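Anežka Štěpánek had been married to Bokar for two years when his mother moved into the back bedroom. It was supposed to be until July. By then she had repainted the room, had her mail forwarded, and told the neighbors she was staying.

Anežka didn't dislike her. Alžběta Bednárik was clean and quiet and paid for her own groceries. What bothered Anežka was how Bokar changed. He used to tell her things over dinner. Now he told his mother while Anežka was still driving home from Sumatix, and when she walked in the story was already over and he didn't feel like telling it twice.

"You could wait for me," she said one night.

"She asked how my day was."

"I ask how your day was."

"Then I guess you both ask," he said, and went to brush his teeth.

His mother had left his father after 40 years. She was 58 when he started staying out, and she put up with it for a long time after that. Bokar had been her company then, on the phone every evening. Anežka knew this before she married him. She had thought it was a nice thing about him.
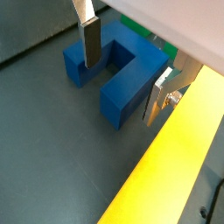
The next evening she stayed late at work on purpose. She told herself it was the Edwards order, but the Edwards order was done by four. She sat at her desk and tried to write down what she wanted to say to him. She thought of the blue block on the gray table, the one shaped like a U, with the channel between its arms. One arm was shorter than the other and the same piece at the back held them both. She wrote that down, felt silly, and crossed it out. Then she wrote, "I want to eat dinner with my husband," and put the paper in her purse.

When she got home the kitchen light was on and Alžběta was alone at the table with her coat over the chair.

"He's at the store," Alžběta said. "I told him to go. Sit down a minute."

Anežka sat.

"There's an apartment on Stukby Street. It's 200 more than I wanted to pay." She turned her cup around by the handle. "I haven't told him yet."

"Why not?"

"He'll say no, and I'll be glad he said it, and then I'll stay."

Anežka could hear the refrigerator running. She thought about the paper in her purse and left it where it was.

"I could drive you over to look at it," she said.

"Tomorrow?"

"After work. I'll come straight home."

The car pulled into the driveway. Alžběta got up and took down three plates.

2 comments
58 shares

More stories
The Spare Key
What My Sister Kept
Leaving Before the Rain

Contact us | All stories copyright their authors | Back to top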